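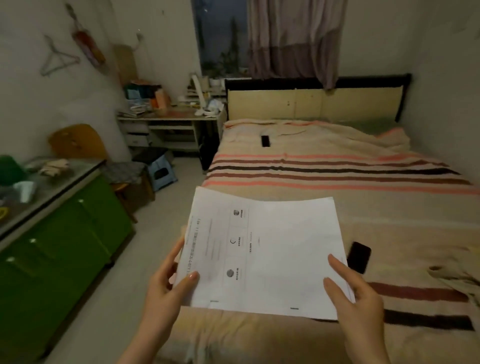 Paper on the bed: how bad is this habit?
Started by stripedblanket

stripedblanket
My bed has become the place where I do paperwork, and I'd like to be talked out of it or told how to do it properly. I study in there, I sort printouts in there, and at bedtime I find out which ones I missed by lying on them. Tonight it was a sheet from my Chinese stuff, the one with (1-40) at the end of the heading, most of the right half blank, which means I am giving up sleeping space to store white paper. My phone was lying on the blanket next to it, and there was another small black thing up by the head of the bed. The room is small. There is a desk, but it's already buried under other stuff. I have 14 folders, all bought with good intentions, and they live under the bed where they can't see what I'm doing. What do people with tiny bedrooms do with loose sheets?

Figueroa
Clipboard. Everything loose goes on the clipboard, clipboard hangs on a nail. When the clipboard won't close you have too much paper. I have lived like this since college and I can find my lease in the dark.

pillowfort_dan
Why would you need your lease in the dark

Figueroa
Landlord came by during a power cut. Long story, I won.

mrs_oatley
I'm going to be the unpopular one. A bed is for sleeping. I did all my bills on mine for years, then wondered why I lay there at 2 am thinking about the gas company. Get a folding tray table for the hall or the kitchen or wherever and carry your papers to it. When you're finished, carry them back out of sight. My sleep got better inside a week.

stripedblanket
The kitchen has a roommate in it. She's lovely but she narrates her cooking.

Kwabena Korletey
I disagree with mrs_oatley, respectfully. I've worked on my bed for six years and I sleep like a dropped sack. The bed isn't the trouble, it's having no end to the session. I set a timer for 20 minutes, and when it goes I spend the last bit picking up every sheet and stacking it, even if I mean to carry on. Then if I do carry on I'm starting from one pile.

For the blanket itself, get a board. I use the back panel of a dead bookcase. Anything stiff works. Paper on a blanket sinks into the folds and creases when you lean, and then you write on it and the pen goes through. Mine slides behind the headboard when I'm done.

mrs_oatley
Six years and you need a timer to stop. I rest my case.

Kwabena Korletey
I need a timer to boil eggs too, I don't blame the eggs.

tallmug
Second the board. Also, OP, if your blanket is stripy like your name suggests, change it for something plain on study days. I had a busy quilt and lost an index card on it for most of August. It was on top the whole time.

stripedblanket
It's beige with stripes in pink, maroon and brown, and I'm not changing it. It has been with me longer than the Chinese has. White paper shows up fine on it. What I lose is anything dark, usually the phone, usually while I'm holding a charger.

tallmug
Fair. Mine was white with little gray squares, so the card had an advantage.

pillowfort_dan
Scan it all and throw the paper out? I haven't kept a sheet in years. Ten seconds a page with the phone you already have on the bed.

Figueroa
And then study off the phone, on the bed, with the messages coming in. Great plan.

pillowfort_dan
Airplane mode exists.

Figueroa
So does ice cream in the freezer door. I know what I'm like.

stripedblanket
I tried scanning. I now have 15 photos of my own thumb and part of a page. I also don't learn a thing off a screen, I have to hold it and scribble on it. Thumb looked good though, I'd just done my nails.

velcro_and_tears
Wall pocket. One of those fabric things with slots meant for shoes or mail. I hung mine off the bed rail with two hooks and it takes three kinds of paper: this week, keep, and no idea. The no idea slot gets emptied on Sunday nights whether I have an idea by then or not. It cost less than lunch. Only complaint is that mine swings if you sit down hard, so put something heavier in the bottom slot. I use a dictionary I wasn't opening anyway.

mrs_oatley
That's just a desk drawer hanging on the bed.

velcro_and_tears
Yes, and I sleep next to it and I'm fine.

Kwabena Korletey
OP, how many of the folders have anything in them? Before you buy a pocket or a tray or anything else.

stripedblanket
Two. One has a takeout menu.

Kwabena Korletey
Then take one empty folder and leave it on the pillow in the morning. You can't go to bed without moving it, and you can't move it without noticing the paper. Put the other ones back under the bed and stop reproaching yourself about them.

mrs_oatley
I could live with that one, provided the folder then leaves the room.

stripedblanket
The folder is going as far as the windowsill, that's my final offer. Board is ordered as well, or at least I've asked my brother for the side of an old cabinet he's been meaning to dump. Will report back if he remembers.

pillowfort_dan
What was on the menu

stripedblanket
Dumplings. The place closed. I'm keeping it.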